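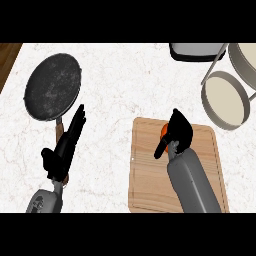

Buy the Counter First

Every budget season I get the same kind of message from somebody who has just been told they can have money for a kitchen robot project. Which arm? Which hand? How long is the lead time? I love these messages. I was that person once, with a spreadsheet open at 11 at night and nine browser tabs of spec sheets, and I remember how good it felt.

So let me make my case, with all the affection I have for hardware: the arms should be the last thing you pick. Start with the counter.

By the counter I mean the rendered one. A simulated kitchen with two arms, a marble top, a frying pan with a wooden handle, a cutting board and something small and orange on the board will teach you more about your budget in one month than any sales call. The left hand is around the pan handle, the right one is over the board, and already you have two line items that want completely different things. A pan handle is long and wants a firm wrap. A little round thing on a flat board wants fingertips and a careful approach from above. If you buy one matched pair of hands (and everybody buys a matched pair, they come in one box!), you had better know which of those jobs you're willing to do badly.

What we did at Casdale

Our first plan at Casdale was the usual one. We make test setups for companies that build kitchen equipment, and we wanted a two-arm station for trying out prep tasks. The plan had the arms on line one, the hands on line two, a control computer on line three, and then at the bottom a row called "misc." that was supposed to cover the table, the pans, the boards, the mounts, the cables, the spare fingers, the training and the electrician. You can guess how misc. did.

The second plan started with a list of tasks. We wrote down 20 of them and threw most of them out, and ended up with 8 that somebody would really pay to have tested. Then we built those in simulation, ran them with a couple of different hands, and wrote down what broke. Only after that did we go back to the vendors.

It changed almost everything. We had priced long arms because long arms looked like the safe choice. Once the pans and the board were laid out on the virtual counter, we could see the two forearms wanting the same piece of air whenever both hands worked near the middle. Extra length gave us more elbow to keep out of the way. We went down a size, and the money we saved paid for a proper frame and a second set of fingers.

We also found out that reach toward the back of the counter mattered more to us than reach to the sides. I would never have thought to ask a vendor about that. Everything people don't need right this second gets pushed to the back – ours does, at home and in the lab – and a plan that only covers the front half of a work surface is a plan for half a kitchen.

The part finance will like

Simulation has a cost, and I don't want to wave that away. Somebody has to build the scene, and somebody has to fiddle with the friction on a pan handle until it stops behaving like a bar of soap. For us that was one engineer for most of the spring, plus the software seats. Put it in the budget as its own line with its own name. We called ours Zastov, after nothing in particular, and having a name on it meant it survived two rounds of cuts. Rows called "misc." do not survive cuts.

What you get back is the right to be wrong cheaply. We logged 802 runs before we signed a purchase order. Plenty of them were dull. A fair number ended with the simulated pan on the simulated floor, and the repair bill was zero. I have seen what a wrist replacement costs, so I got a real kick out of that.

You also get a much better conversation with the people selling to you. We went to Nuchit and to Onesance with the same eight tasks and the same scene file and asked both of them to show us their hand doing the work. One came back in a week with results and a frank note on which task they'd skip. The other sent us a brochure, then a second brochure, and then (to be fair) a very good engineer who sorted the whole thing out in an afternoon. We learned a lot about future support from those few weeks.

What a rendering won't tell you

Grease. Steam. How a wooden handle feels after a year in the dishwasher it was never meant to go in. How loud the thing is when it's next to your desk. Your floor, too – ours turned out to slope, and we spent a silly amount on leveling feet.

I hold back 13 percent of the total for this kind of thing, and I don't let anybody spend it until the arms are bolted down and moving. If you have never done one of these before, hold back more. Spare fingers come out of the main budget, though. They are a supply, like gloves, and you should order them with the first shipment.

I'm also in favor of buying the ordinary kitchen stuff early, in multiples, all the same model. Get the pans and boards you plan to test with, measure them, and make the simulated ones match. It's the cheapest page in the whole request, and it's the one I see skipped the most. Then the store changes the handle shape in November and you're remeasuring everything.

If your request is due soon and the arms are still on line one, move them down. Put the tasks at the top, then the scene, then the counter and what goes on it. The arm you end up with may well be the one you wanted in the first place, and you'll have a lot more fun defending it.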